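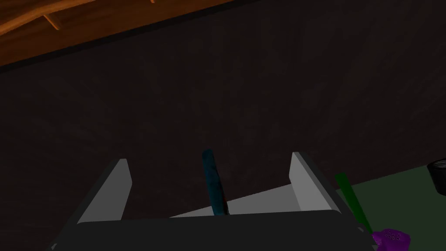
Dark green paint in a small home office: how many coats is normal?

I painted my spare room a dark green from Nepia, a color they call Jonura. I've done two coats and it still looks like a chalkboard someone wiped with a sandwich. The can says it covers 300 square feet. My walls come to 484, which I measured after buying one can, so please skip that part. Do I keep going or start over with primer?
posted by Braltton_basement

gukville_gus
Keep going. Dark greens are mostly tint and hardly any hide. Mine took a gray primer and then two coats, and you skipped the gray primer, so budget for a third coat and maybe a fourth. Let each one dry overnight, even if it feels dry by dinner. Use a 1/2 inch nap roller and stop going back over the spots that are setting up. That's your sandwich.

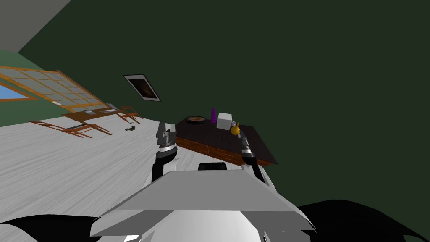

Dark green wall, paler green on the window side, wood window frame left alone.

If you run out of patience, do the window wall in a lighter green and tell people it was the plan.

trimlast
What sheen is it? Flat hides more than eggshell. Also box your cans (pour them all in one bucket and stir) or you'll find out how different two cans of the same color can be.

paintsniffer2
I just hung a bookcase over mine.

Braltton_basement
Eggshell, naturally. Buying more paint.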